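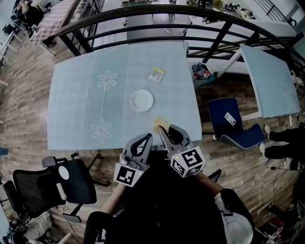 Figure 9.1 Holding a crinkled paper or tissue at a table with a hand-held gripper. A plate and a snack packet are also on the tabletop.

Chapter 9
When the Work Becomes the Lesson

Automation was long understood as the replacement of a person by a machine at a single station. In many workplaces the change now begins earlier, when employees are asked to carry out ordinary tasks so that a machine may later learn them. At Isum, a service firm in Gosdale, table staff moved into such positions in January. Their job titles changed before their pay grades did, and the difference became the first subject of formal talks with management.

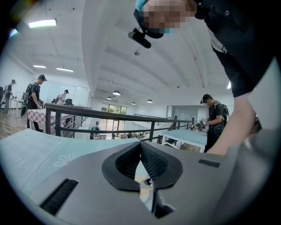 The new positions drew on skills the staff already had – judging how hard to grip, or which item to lift first – but measured them in a new way. A shift at Isum was planned as 500 short tasks, later raised to 700. Chih-ming Kao, a shift lead, asked that rest breaks be set by hours worked and that the count be left out of the matter.

This chapter examines three questions: who owns a record of skilled work, how such work should be paid, and what duties an employer has toward staff whose tasks may later be automated. Section 9.1 begins with the Isum agreement. The Fandivitz case, in which a target of 1000 tasks was withdrawn, follows in Section 9.2.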